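25. Oktober 2018

Spät, Hand tut weh vom Tippen, trotzdem schnell noch was aufschreiben, sonst ist es morgen weg. Küche in der neuen Wohnung steht halbwegs. Marmorplatte (oder was so aussieht), blaugrüne Kacheln dahinter, Bambusbrett. Kabel überall.

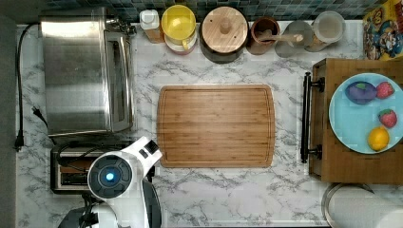
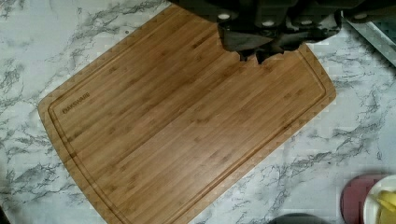
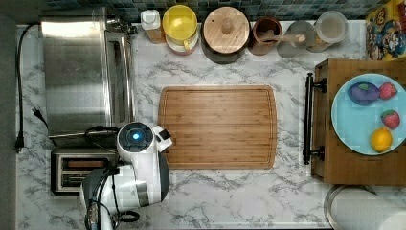
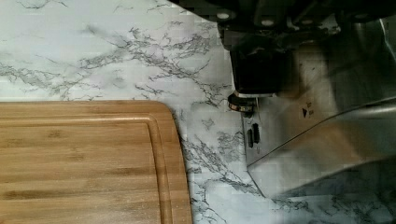

Ansonsten den ganzen Tag Übersetzung. Kapitel 6 fertig, Kapitel 7 angefangen und gleich wieder zugeklappt. Yolotzin Valdovinos schreibt Sätze, die gehen über eine halbe Seite, und wenn man hinten ankommt, weiß man vorne nicht mehr, wer da eigentlich am Fluss stand. Auf Spanisch schwebt das. Auf Deutsch klappert das Verb hinterher wie eine Blechdose am Auto. Habe den Satz mit der Tante und dem Brunnen jetzt in zwei geteilt. Schlechtes Gewissen. Morgen nochmal ran, vielleicht geht es doch mit Semikolon.

Xolalpa bleibt Xolalpa, das ist entschieden. Der Verlag wollte eine Fußnote zur Aussprache. Ich will keine Fußnote. Wer liest denn einen Roman und schaut unten nach, wie man ein Dorf ausspricht. Mail an Mumby geschrieben, freundlich, dann die Hälfte wieder gelöscht, dann doch abgeschickt. Noch keine Antwort. Abgabe ist im Februar, klingt weit weg, ist es nicht.

Mittags Crisóforo angerufen wegen der Wörter aus der Seifensiederei. Er kennt die natürlich alle, sein Großvater hat sowas gemacht, oder der Großonkel, hab nicht richtig zugehört, musste mitschreiben. Das Ding zum Rühren heißt bei ihm ganz anders als im Buch. Was nehme ich jetzt? Rührscheit wäre schön, klingt aber nach Allgäu. Paddel geht gar nicht. Stehen jetzt beide am Rand, mit Fragezeichen. Der Rand ist überhaupt voll. Ich schreibe inzwischen Zettel zu den Zetteln.

Er hat auch gefragt wann ich wieder komme. Bin ausgewichen. Teuer, und die Wohnung, und der Rücken. Hab danach ein schlechtes Gefühl gehabt und ihm das Foto von der Hochzeit geschickt, auf dem wir alle so verbrannt aussehen. Er hat ein Herz zurückgeschickt. Gut.

Nachmittags Loch. Von zwei bis halb vier nichts zustande gebracht außer Jahreszahlen prüfen. Im Buch steht 1322 für die Gründung der Kapelle, das kann nicht stimmen, da war ja noch kein Spanier in der Nähe. Druckfehler oder Absicht? Der Erzähler lügt ja sonst auch. Wenn Absicht, dann großartig, weil es so beiläufig dasteht. Muss sie fragen. Traue mich nicht recht, letztes Mal hat sie auf meine Liste mit 12 Fragen nur geantwortet: ja, ja, nein, wie du willst. Ohne zu sagen, welches Ja wozu gehört.

Dann noch der Typ von Kedadow wegen dem Internet. Angeblich bin ich im System nicht vorhanden. Warteschleife, Panflöte, aufgelegt. Arbeite weiter übers Handy, das Wörterbuch lädt so langsam, dass ich inzwischen anfange zu raten und meistens recht habe. Vielleicht gar nicht schlecht für den Stil. Weniger nachschlagen, mehr hören. Hat mir früher schon mal jemand im Seminar gesagt und ich war beleidigt.

Abends laut gelesen, die ersten zwei Kapitel, im Stehen. Kapitel 1 trägt. Kapitel 2 holpert ab der Stelle mit dem Esel. Zu viele »dann«. Und »plötzlich« steht da viel zu oft, im Orginal kein einziges Mal, das bin alles ich. Rausstreichen!! Bei den Dialogen bin ich zufrieden, die Mutter klingt endlich wie eine Mutter und nicht wie ein Amt. Nur »mijo« noch offen. Lassen? »Mein Junge« ist zu norddeutsch, »Bub« zu bayrisch, »Sohn« sagt kein Mensch. Ich glaube lassen. Versteht man doch.

Gegessen: Brot mit Käse, den Rest Suppe, zwei Mandarinen. Kisten mit den Büchern noch zu, bis auf eine, und in der war natürlich nicht der Band mit den Pflanzennamen, den ich brauche. Nur die alten Krimis und der Fosar-Katalog, den ich längst wegwerfen wollte.

Morgen:
- Brunnensatz
- Frage wegen der Kapelle, einfach stellen
- Esel
- Vermieter wegen Kellerschlüsel
- Papa anrufen (nicht wieder erst um zehn)

Licht aus, mir fallen die Augen zu.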